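4.2 Sustained load on battery power

The result that pleased us most came from the battery runs. Thin laptops usually drop their clock speed hard once the charger is pulled, and we expected the Lomgate to do the same. It held its speed through the whole compile test, and it did so again on all 19 repeats! The Plulanum started faster but slowed down within the first few minutes, as its fan curve in Section 3 already hinted.

We then moved to the vision workload, a batch of 2625 stills run through the same small detector on each machine, with the screen at half brightness and the radios off.

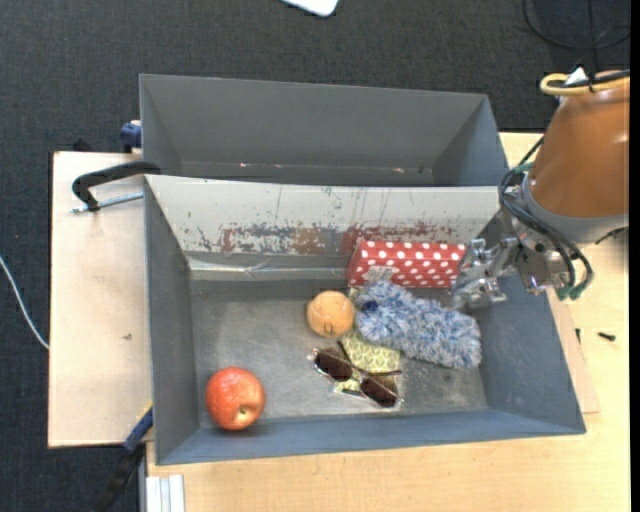

Figure 2. A still of two gray bins, the front one holding an apple, a light orange ball and a duster head.

On this batch the Lomgate finished in 104 seconds on battery, a lovely number for a fanless design. Plugging it in changed very little. The Plulanum gained a great deal from its charger, and buyers who work at a desk may well prefer it for that.

Memory speed seems to explain much of the gap. When we swapped the Laltico modules into the Plulanum, its battery score rose and the slowdown came later in the run. We would love to see this repeated on the larger Lyimo chassis, where there is room for a proper heat pipe.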